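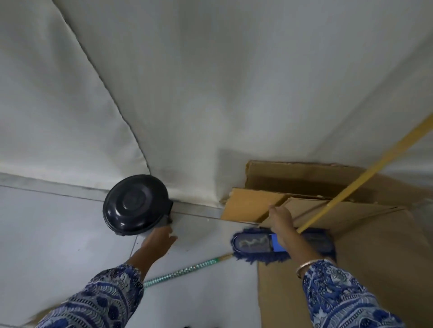
Home | Notebook | Stores | People | Search

Print this page | E-mail this page

We use cookies to remember your settings. Accept | Manage

Workshop notebook, Murnilport
September, Friday, started before the first tea

Right, the corner. I have been promising this one since the Omanberg order came in and we all got into the habit of leaning things against the wall "for now". For now has lasted the whole summer! I left the bench work alone today, so if you came looking for the Furkeck notes they are still on page 2 of the old book and I haven't touched them.

Started with the floor because I can't think with grit under my shoes. Pale tiles looked like such a good idea when we moved in (my idea, I know, Zanele Dlamini reminds me) and they show every speck. Most of it gathers down by the skirting, where the tile meets the wall and a broom just pushes it along. The dust mop with the blue fluffy head is much better for that edge. Go along the skirting in one direction, slowly, and don't lift it until you get to the corner or you drop half of what you've picked up. The black lidded dustpan lives against the wall there and should go back there - I spent ages last week hunting for it and found it in the stores under a coat.

Then the cardboard. A big flattened box has been leaning against that wall and it sheds bits whenever anybody brushes past, torn edges all along the top. My feeling is that we keep flat board only if it is clean and big enough to line a shelf, and the rest goes out with the recycling. Ayanda Zwane wants to hang on to more of it for packing the Segura samples. Fair enough, but then it needs a proper place, off the floor, and I'd like that settled before the next delivery and not after it. Ayanda, write your answer underneath please, there's room.

Long things next. Handles, rods, lengths of this and that, all of them happiest falling over at night and frightening whoever opens up. My plan is one deep carton, open at the top, standing on the floor, and anything long goes in upright. Not pretty but it costs nothing and you can see what you've got. One hand high and one hand low is the way to do it, and steer the bottom end into the box before you let any weight go down. I've seen people drop them in from above and go straight through the bottom of the carton (twice, same person, no names).
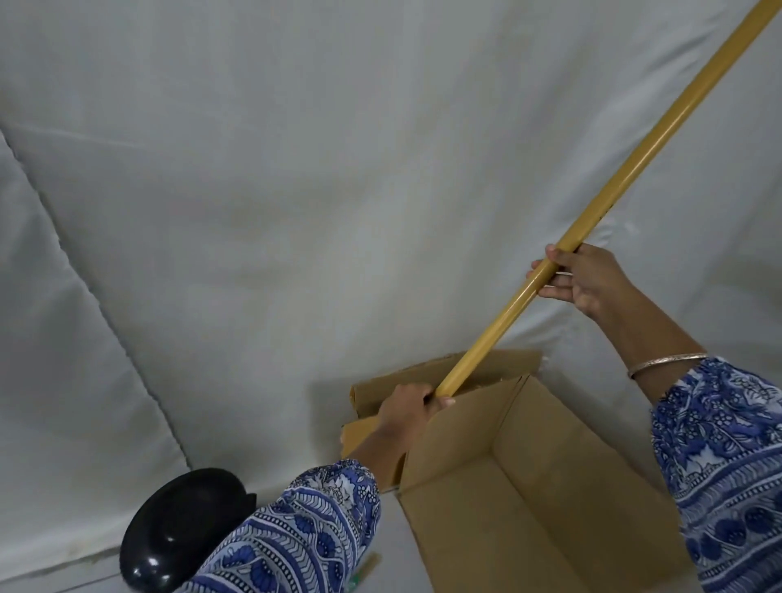
Long rod in the open carton, both hands on it.

Things to sort out if this is going to last longer than a fortnight:

The base wants doubling. A piece of spare board cut to fit inside would do, and that would use up some of the flat stuff and keep Ayanda happy.

Something heavy in the bottom so it doesn't tip when it's only got one or two things in it. There was an old offcut by the sink that would be perfect, has it gone?

Label. I'll write LONG THINGS on the side in fat pen, and if someone would like to invent a better name, go ahead.

The order form for new mop heads is half filled in. The stores number is 1147 and the smallest pack they do is 100, which is ridiculous for a place our size, so I have asked Zanele whether the people upstairs would split it with us. No reply yet. Until then please shake the head out in the yard and not over the bin in the kitchen, where it all comes straight back in - I had fluff in my sandwich on Tuesday.

Still not looked at: the shelf above the sink, the drawer with the string in it, and whatever is behind the tall cupboard. I'll need a second person for the cupboard. Any afternoon suits me.

Get new notebook entries by e-mail. Sign up | No thanks

Previous entry | Next entry | Back to top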